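Keeping a Two-Armed Cell in Working Order: A Conversation with Impi Nieminen

The manipulation cell at Vukero occupies one corner of the ground floor laboratory, beside a window that is kept shaded during working hours. It has two white arms mounted along one side of a papered table, and it is in use on most working days. Responsibility for its condition rests with Impi Nieminen, senior technician, who has looked after the cell for as long as Vukero has had it. She spoke with the institute newsletter in February, shortly after the cell returned to service following its winter overhaul.

Ms. Nieminen came to the institute from Hunico, where she maintained packaging lines. The change of setting, she says, was greater than the change of work. "On a packaging line the machine does one thing, and you learn the sound of that one thing. In the cell, the task can change from one month to the next. The arms are the same, but the wear shows up in different places."

Her day begins before the researchers arrive. At 7:30 she walks around the table with the power off and checks the base plates, the table clamps and the full length of each cable. Only then does she switch on the controllers and wait for the indicators at the bases to show green. The walk takes her a few minutes. She has never agreed to shorten it.

"People look at the arm when something goes wrong, and the arm is usually fine," she says. "I look at the cables first. A gripper cable bends every time the wrist turns. If the loop is too short, it pulls on the connector. If it is too long, it drags across the table and catches on whatever is there."

The length of that loop is set by hand. Ms. Nieminen moves the arm slowly through the farthest positions the task requires, watches the cable at each one, and ties it only when she is satisfied. She marks the tie point with tape so that a colleague can restore it. During the overhaul she replaced both gripper cables and found that one of the old ones had a split in its jacket close to the connector, on the side facing the wrist.

"It had given no fault at all," she says. "It would have, I think, by spring."

The current task at the cell involves small blocks and a wooden box with a drawer. The project, known internally as Homow, is concerned with how an arm should work inside a space that has walls on every side. For the maintenance staff, it has meant a new set of concerns. A gripper that picks from an open surface can be a little off in its position and still succeed. Inside a drawer, the same error brings a finger against the wood.
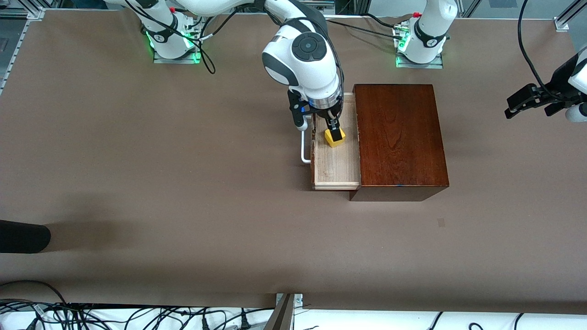

"The side walls are thin, and the fingers have to go straight down," Ms. Nieminen says. "When the wrist is out by even a small angle, you find out at the drawer before you find out anywhere else. I have come to rely on it. If the morning run into the drawer is clean, I do not expect trouble from the wrist that day."

That morning run is part of the written procedure. It consists of 30 slow cycles for each arm, taken at reduced speed with a technician standing at the stop button. The arm approaches a block, closes on it, lifts it and puts it back. Any contact with the drawer is entered in the log, together with the position of the arm at the time. Two contacts in one run mean that the cell is not released to the researchers until the wrist alignment has been checked.

Alignment itself is less involved than visitors tend to expect. The gripper is removed at the flange, the mating faces are wiped clean, and the screws are inspected and refitted in a crossing order with a torque wrench. The tool position is then taught again against a fixed pin. Ms. Nieminen prefers to carry out this work in the afternoon, when the arms have been running and the joints are at their usual temperature.

"If you teach the position cold, you are teaching it for a machine that will not exist an hour later," she says. "The difference is very small. In a drawer, a very small difference is enough."

The fingers receive separate attention. They are inspected weekly for rounding at the tips and replaced in pairs, never singly. The institute at first ordered spare fingers from an outside supplier, Seo, and has continued to do so, although Ms. Nieminen now measures each pair on arrival and writes the result on the bag. She keeps a record of every pair fitted since the cell was commissioned. The pair removed at the overhaul was number 107.

Asked about the table, she was unexpectedly firm. The brown paper is matte for a reason, she explained, as a glossy surface throws reflections that disturb the vision system. It must be flat and held tight at the edges. She replaces it when it begins to lift or when marks have built up in the working area, and she does not permit tape repairs in the middle of the sheet. The brackets that hold it are tightened at the same time.

"A fold in the paper is a small hill," she says. "A block that sits on a small hill is tilted, and then someone spends a day looking for a fault in the software."

The overhaul also brought one repair that had been put off for some time. One of the base plates had been shimmed when the cell was first installed, and the shim had worked loose. The arm still reached its positions, but it shook slightly when it stopped. Ms. Nieminen lifted the arm with the help of a colleague, dressed the mounting surface, and refitted the plate without the shim. The full job took 2 days, most of it spent on verification.

She is now preparing a manual for the staff who cover the cell in her absence. The draft runs to 50 pages, and she considers that too long. Her own notebook, which the manual is meant to replace, is kept in a drawer of the tool cabinet and is still consulted more often.

"The manual says what to do," she says. "The notebook says what happened the last time we did it. I have asked for a few blank pages at the end of each chapter, and I am told this is being considered."

Staff who wish to reserve time at the cell should continue to do so through the laboratory office. Mornings before nine remain set aside for inspection.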